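## Zweiarm-Teleop: Übergabe von Hand zu Hand, Demos zu uneinheitlich?

**pelach_mb** schrieb:

Moin,

wir nehmen Demonstrationen für eine Umräumaufgabe auf: Objekte zwischen zwei Körben bewegen, beide Arme, Fernsteuerung über Leader-Arme. Bestand bisher 300 Episoden, davon 115 mit Klebebandrolle. Die Rolle ist das Problemobjekt. Schaumstoffwürfel, Banane und Karotte laufen nach dem Training brauchbar, bei der Rolle bleibt die Policy beim Wechsel zwischen den Greifern hängen.

Setup: brauner Papierbogen auf weißem Tisch, gelber Korb und rotbrauner Korb mit Abstand dazwischen. Kopfkamera plus feste Kamera gegenüber, Handgelenkkameras werden nicht ausgewertet. Die Körbe werden zwischen den Episoden leicht verdreht. 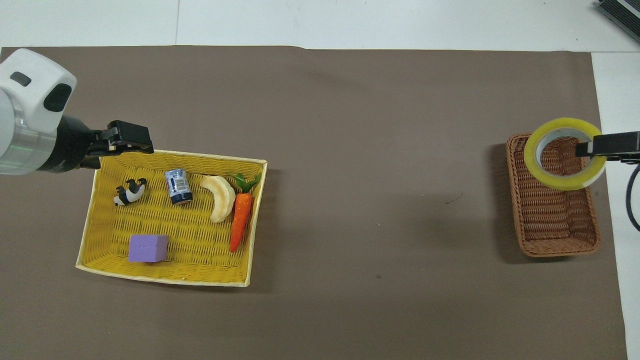 Die Bediener machen das unterschiedlich. Ich greife am Rand und übergebe über der Tischmitte. Der Kollege fährt beide Arme gleichzeitig an und greift mit dem zweiten in den Kern. Beides klappt in der Fernsteuerung. Frage: nach Strategie trennen, eine verwerfen oder alles zusammen trainieren?

Gruß
Mark Anthony Bañez

---

**ivirthorpe** schrieb:

Eine verwerfen. Zwei Strategien für denselben Zustand, und ein Regressionskopf mittelt dir die Greifpose. Das Mittel aus »Rand« und »Kern« liegt irgendwo im Material der Rolle.

Welche Policy überhaupt? Ohne die Angabe ist der Rest Kaffeesatz.

---

**pelach_mb** schrieb:

Diffusion, Aktionschunks, Gelenkwinkel absolut. Sollte Mehrdeutigkeit also abbilden können.

---

**v_honorato** schrieb:

> Eine verwerfen.

Widerspruch. Bei Diffusion ist das Mitteln nicht der erste Verdächtige. Ich würde zuerst die Pausen anschauen. Beim Übergeben wartet der Bediener, bis er sicher ist, dass der zweite Greifer hält. In der Zeit stehen beide Arme, die Bilder ändern sich nicht, und die Policy lernt »stehen bleiben«. Das Symptom »bleibt hängen« passt genau dazu.

Wir hatten das bei Pranmont im Mai. 3.443 Episoden, davon 173 mit Stillstand von über zwei Sekunden im Griffwechsel. Stillstandsframes gekürzt, neu trainiert, Hänger weitgehend weg. An den Strategien haben wir nichts geändert.

Vanderleia

---

**ivirthorpe** schrieb:

Kürzen ist Symptombehandlung. Wer Frames herausschneidet, verfälscht die Geschwindigkeit, und beim Greiferschließen braucht man die echten Zeiten. Lieber den Bedienern beibringen, flüssig zu übergeben, und neu aufnehmen.

---

**v_honorato** schrieb:

Deshalb schneidet man nur, wenn Arme UND Greifer unter der Schwelle liegen. Die Schließbewegung bleibt drin. Und 115 Episoden neu aufnehmen, bevor man einmal ins Log geschaut hat, würde ich niemandem empfehlen.

@pelach_mb: Ist die Greiferöffnung im Zustandsvektor? Soll oder Ist?

---

**pelach_mb** schrieb:

Nur Soll. Ist-Wert wird aufgezeichnet, geht aber nicht ins Training.

Zur Einordnung noch der Griffwechsel aus Sicht der festen Kamera:

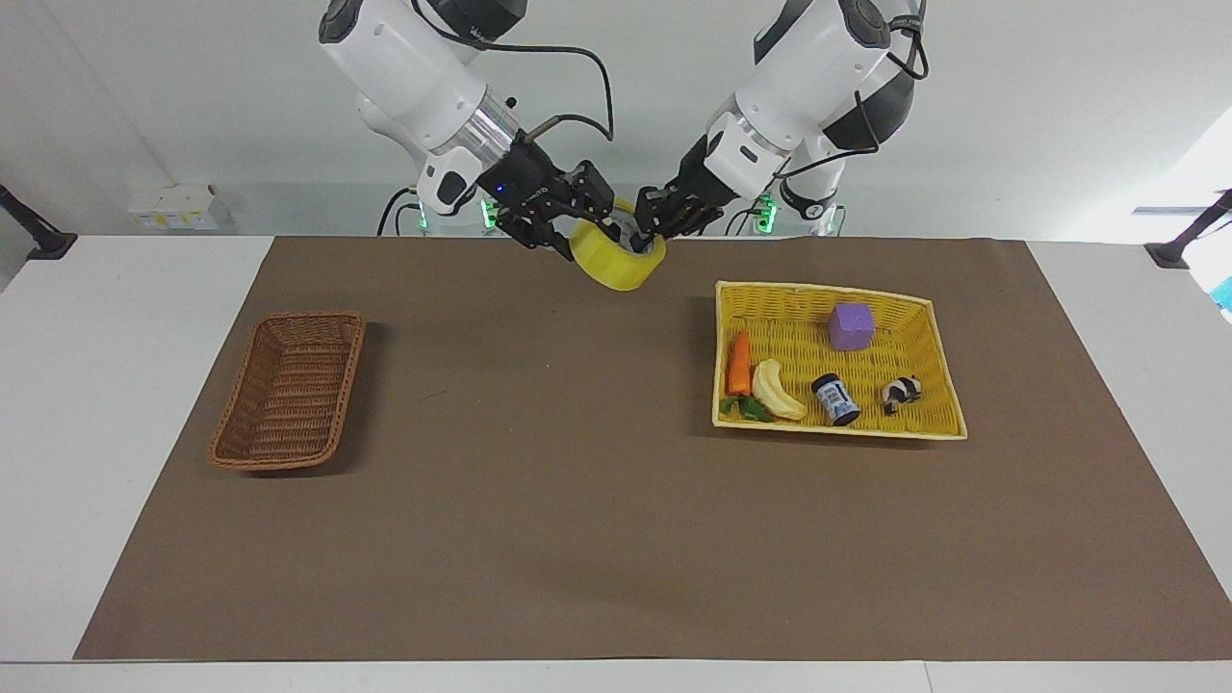 *Griffwechsel an der Rolle, beide Greifer am Objekt, feste Kamera.*

---

**hashemi_k** schrieb:

Mit Soll allein kann die Policy den Kontakt nur aus dem Bild ableiten. Bei einem durchscheinenden Objekt, das halb von den Fingern verdeckt wird, ist das wenig. Ist-Öffnung dazunehmen. Beim Greifer auf Soll »zu« bleibt die Ist-Öffnung größer, wenn etwas dazwischen klemmt. Billigerer Kontaktsensor geht nicht.

Außerdem wird die Rolle hier gekippt gehalten, Kern schräg nach oben. Macht ihr das immer so? Falls der Winkel von Episode zu Episode streut, ist das für mich der größere Posten als Rand oder Kern.

---

**pelach_mb** schrieb:

Der Winkel ist nicht vorgegeben, steht auch nicht in der Bedieneranweisung. Ergänze ich.

Reihenfolge bei uns jetzt:

1. Ist-Öffnung in den Zustand
2. Stillstand kürzen, Schwelle auf Arme und Greifer
3. erst danach Strategien trennen

---

**ivirthorpe** schrieb:

1 und 2 bitte in getrennten Läufen, sonst weißt du hinterher nicht, was gewirkt hat. Bei 3 bleibe ich bei meiner Meinung.

---

**pelach_mb** schrieb (bearbeitet 20.11.24):

Getrennte Läufe sind eingeplant, Lauf 1 ist gestartet. Stillstandshistogramm für die 115 Rollenepisoden reiche ich nach, das Skript stolpert noch über die Zeitstempel vom linken Leader.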